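The survey that sells the cure

Another month, another poll about how badly we all sleep. The one in my inbox in July came from Urkis, a mattress company, and the subject line said most adults are "running on empty." Three local news sites had it up by lunch. Two of them kept the subject line as the headline.

I asked for the questions. It took four emails, but So-ying Yau in their press office did send them, and I'm grateful, as plenty of firms never do. The survey went to 2000 people on a paid panel run by an outfit called Porent. Of those, 1464 finished it. What the other people thought about their sleep is anyone's guess, and the release doesn't mention them.

The key question reads: "In the past year, have you ever felt tired during the day?" I would like to meet the person who says no. From that one word, "ever," we get to "running on empty" in a single step.
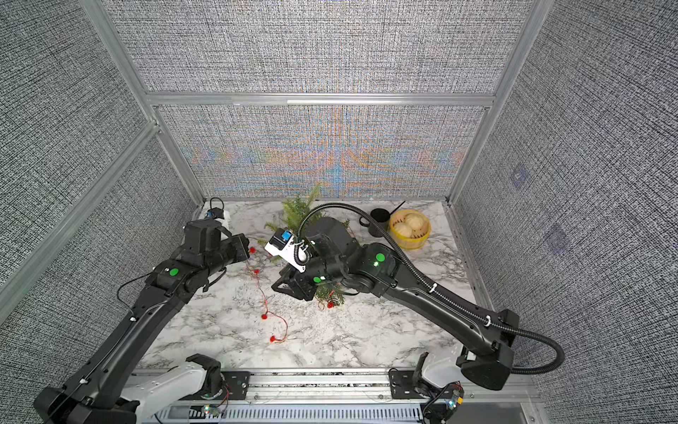

Two black arms over a marble-patterned tabletop.

Further down there's a better question, and it got much less attention. People were asked if poor sleep had made them miss work or cancel plans in the past month. 423 said yes. That's a bit under a third of those who finished, and it's a real number about a real problem, assuming the panel looks anything like the country. Porent says its results are weighted. When I asked weighted to what, I was told "national benchmarks" and nothing more.

Then comes the part about mattresses. People with a mattress under five years old were more likely to say they slept well. Fine. They were also, I'd bet, more likely to have money and a spare weekend to go shopping for one. The survey didn't ask about income, shift work, small children or a bad back. It did ask about pillow firmness, in 9 separate questions.
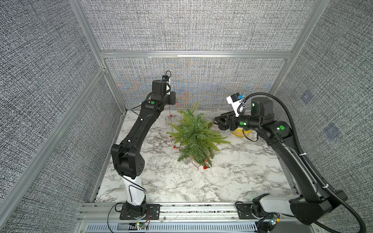

I don't think anybody at Urkis lied. Each sentence in the release can be traced to a row in the tables, and I checked most of them. My complaint is with how the thing gets passed along. A firm pays for a poll and the poll becomes a "study." By the time it reaches a morning show the firm's name has dropped off, and what's left is a fact about Americans.

We went through this last year with Fevus and its back pain numbers. A reader wrote in then to say I was being picky, and that if a silly survey gets someone to bed earlier, where's the harm? I've thought about that. My answer is that people who sleep badly already worry about it plenty – and worry is not known for helping.

So, a few things I'd ask of whoever writes up the next one. Say who paid, in the first paragraph. Print the question word for word. Say how many people started as well as how many finished. If the sponsor won't hand over the tables, run something else.

Yau tells me a second wave is planned, this time with Wan, the tea people, as a partner. I've asked for the questions early. No reply yet, though it has only been a few days.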